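Karnstead, 24 July 2024 — Tikport today released the results of its office packing review, and the company is not claiming a triumph. The review looked at 156 mixed boxes of desk supplies packed on ordinary office tables. Plenty of advice says a good box packs itself. Tikport has its doubts.

"We keep hearing that a bigger carton solves everything," said Dagmar Michalík, who led the review. "Show me the carton first."
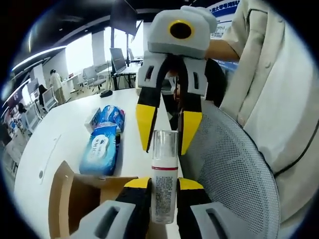
A white bottle with a clear cap, blue wet wipes and an open cardboard box on the table.

Bottles were the main complaint. Of 380 reports sent in by offices, 100 concerned a bottle that had tipped over in transit. The usual cure is more filler, and Tikport found little to support it. Packets of wipes wedged against the bottle did as well, and they were going in the box anyway.

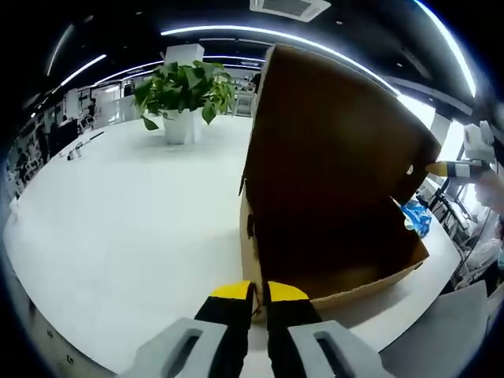
Flaps came next. Tall ones get in the way while a box is being filled, and the review advises folding them fully back before anything goes in. Whether the Zurnico folding guide, sold as a time saver, adds anything to that is still an open question. Tikport will test it on 628 boxes before saying so either way.

Contact: Tikport Press Office, Karnstead | © Tikport | Back to top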